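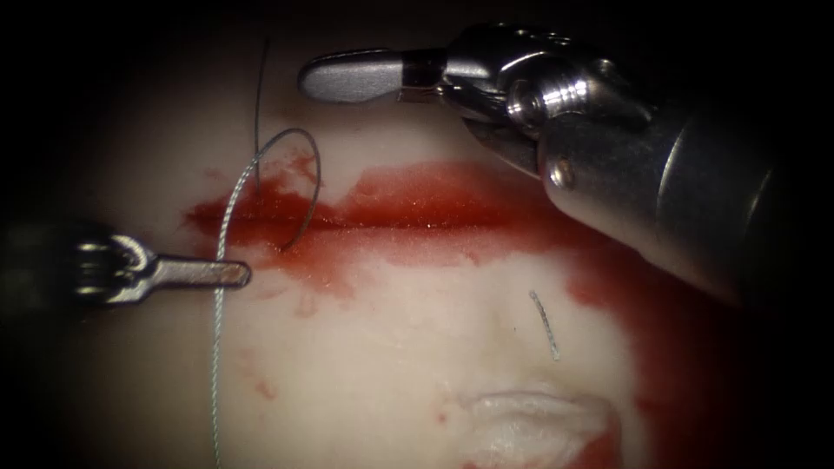
Segmentar una sutura para el trabajo de fin de curso suena mejor de lo que es. Media clase llega convencida de que basta con cortar el vídeo en tres gestos y entrenar. Probad antes a etiquetar un solo instante: con la aguja apuntando a la zona manchada, la pinza izquierda sobre el hilo y la derecha cerrada sin nada dentro, ¿eso es «pasar aguja» o «recolocar»? Escribid la regla antes de abrir el editor. El manual de Plono no lo aclara.

Paso 1. Separad 13 episodios y no los toquéis hasta septiembre. Los otros 200 son para entrenar.
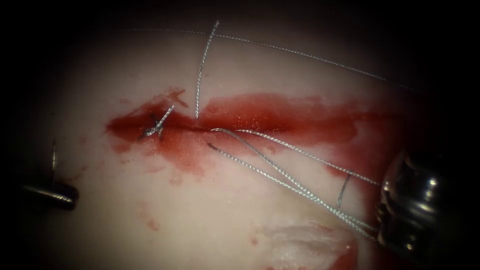
Nudo en el extremo izquierdo de la incisión, hilo que va hacia la pinza de la derecha.

Paso 2. Etiquetad por parejas, sin hablar. Si coincidís en todo, desconfiad: alguien ha copiado.

Paso 3. Sincronizad las cámaras. El script de Fevimness promete hacerlo solo; a mí me dejó 8 fotogramas de desfase y ningún aviso.
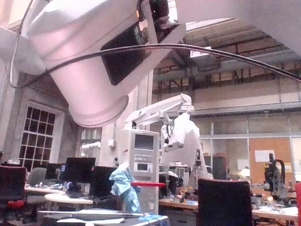

Corregid el desfase a mano y anotadlo en la hoja del grupo, que luego no hay quien lo reconstruya.

Paso 4. Entrenad el modelo pequeño. El grande luce en la presentación y, con tan pocos datos, memoriza.
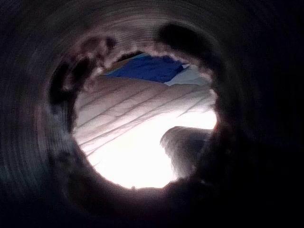 Enda Fahy: A nosotros el modelo grande nos fue mejor, pero habíamos mezclado episodios de prueba con los de entrenamiento. Al separarlos se hundió. Yo repetiría el paso 1 en negrita.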